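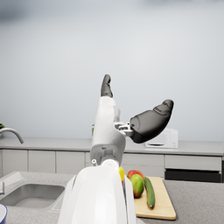
Kapitel 4

Greifer vergleichen: zuerst in der Simulation, dann am Tisch

Lernziele

Nach diesem Kapitel können Sie einen Greifversuch so planen, dass zwei verschiedene Hände am gleichen Arm vergleichbar werden. Sie kennen die wichtigsten Messgrößen und wissen, welche davon in einer Simulation nur mit Vorsicht zu lesen sind.

4.1 Warum eine Küche?

In den Kapiteln 2 und 3 haben wir Greifer an Würfeln und Zylindern untersucht. Solche Körper sind bequem, denn ihre Maße stehen in einer Tabelle. Ein Apfel hat keine Tabelle. Er rollt, wenn der Finger ihn zu tief oder zu schräg berührt, und eine Gurke dreht sich um ihre Längsachse, bevor sie sich heben lässt. Auf einem Schneidebrett kommt noch die Kante dazu, an welcher ein Finger hängen bleiben kann.

Für die Übungen verwenden wir die Simulationsumgebung Gitolier. Die Arbeitsfläche ist eine Küche mit Spüle, Schneidebrett und Obst und Gemüse. Verglichen werden zwei Hände: der Parallelgreifer Campbell und die mehrgliedrige Hand Pluvum. Beide werden am gleichen Arm montiert und von der gleichen Regelung geführt. Geändert wird immer nur eine Sache — das ist die wichtigste Regel in diesem Kapitel, und sie wird in der Praxis am häufigsten verletzt.

4.2 Der Ablauf eines Versuchs

Ein Durchgang beginnt in der Ruhelage und endet, wenn das Objekt gehoben und gehalten wurde oder wenn die Zeit abgelaufen ist. Pro Hand sind 200 Durchgänge vorgesehen. Mit dem Befehl Undo wird die Szene auf den Anfangszustand zurückgesetzt, auch die Lage der Früchte. Wer diesen Schritt vergisst, misst beim nächsten Mal eine andere Aufgabe.

Notiert werden Erfolg oder Misserfolg, die Dauer in Millisekunden und die größte Kontaktkraft. Die Grenze für die Dauer des Schließens liegt bei 2000 Millisekunden. Durchgänge über dieser Grenze zählen als Misserfolg, auch wenn die Frucht am Ende in der Hand liegt.

Ein Rechenbeispiel: Gelingen mit einer Hand 169 von 200 Griffen, so beträgt die Erfolgsquote 84,5 Prozent. Fallen 13 der Misserfolge auf das gleiche Objekt, dann sagt die Quote allein wenig aus, und man muss die Objekte getrennt betrachten.

4.3 Aufgaben zum Einstieg

Lösen Sie die Aufgaben vor dem Weiterlesen.

1. Eine Zitrone liegt dicht neben einem Apfel. Skizzieren Sie für beide Hände eine Anfahrt, bei welcher der Nachbar nicht berührt wird.

2. Welche Reibwerte würden Sie für eine Gurke annehmen? Begründen Sie Ihre Wahl, und geben Sie an, wie man sie am realen Tisch prüfen könnte.

3. Der Daumen einer mehrgliedrigen Hand verdeckt oft einen Teil des Objekts. Überlegen Sie, wo eine zweite Kamera stehen müsste.

Die Reibung behandeln wir in Abschnitt 4.4, die Kameras folgen in Abschnitt 4.6.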